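Minutes of the Gollitz Community Computer Shed – workstation refurb group
2019-04-07, back bench, started a bit late (kettle, sorry)

Present: Blažena Kubíček, Welington Brandão, the two Sokach brothers, and me on the keyboard again. Apologies from Barbosa, who has the ute this weekend.

1. Last minutes
Taken as read. Welington pointed out that I'd spelt chassis three different ways, which I've now fixed, and I'd like it recorded that he was very smug about it.

2. The Pralwood workstations
We've got six of these from the Pralwood office clear-out, all the same sort of big heavy case, and most of the meeting went on what to do with them. Blažena wants them finished and out the door to the high school by August. I reckon that's doable if we stop opening all of them at once and losing track of whose screws are whose (guilty!).

Agreed we do one machine from start to finish first, write down what we did, and then copy that for the rest. Blažena had the first one open on its side for us and we all crowded round and had a good stickybeak. Everyone had a favourite bit. Mine is the ribbed aluminium, which is a bugger to dust but looks terrific once you've been along the grooves with a soft brush.

The grey tray got a fair bit of talk. We're using it for the small parts while we work, and Welington would like it kept that way and not used for biscuits. Fair enough. The processor goes in a pocket on its own and nothing gets stacked on top of it. The older Sokach asked if we could label the pockets with masking tape, and we said go for it.

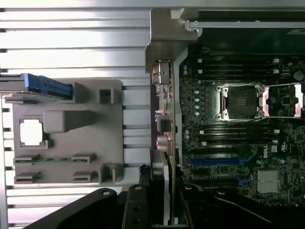 Do we take the expansion card out before cleaning the motherboard?
Take it out first, every time. Undo the bracket, hold the card by its edges, lift it straight up and pop it in an antistatic bag till the board's done.

Blažena added that the slot wants a quick look with the torch before the card goes back in. She had one last year that wouldn't seat, and it was a bit of fluff the size of a pea. We've got 20 antistatic bags in the drawer, which should see us through this lot if people put them back.

3. Thermal paste
We're nearly out. I said I'd buy two tubes, and then there was a long detour about how much to put on. Welington is a small-dot man and the Sokachs are spreaders. We did not settle it. For the school machines we're going with the small dot, just so they're all the same, and people can do what they like on their own gear at home.

4. Money
There's $100 set aside for this job. Paste, a new soft brush and some wipes come out of that, and whatever's left goes towards drives. Please give me your receipts! A photo of a crumpled one is fine, a story about one is not.

5. Bench and tools
The long screwdriver is still missing – if it's in your boot, no questions asked, just bring it back. The good lamp stays on the back bench from now on. Blažena also asked that anybody who opens a case leaves a note inside the lid with the date and what's been taken out, even if they're only ducking off for lunch. All in favour.

6. Other business
Younger Sokach wants to know if we'd ever take monitors. We've no shelf for them at the moment, so we'll have another think once the workstations have gone.

Jobs to do
Me: paste, brush, wipes, type this up (done, obviously)
Blažena: write the step list from the first machine
Welington: go through the bagged memory and sort it by size
Sokachs: masking tape labels, and ask their dad about the screwdriver

Next meeting is same bench, same time, and Welington's bringing the lamingtons.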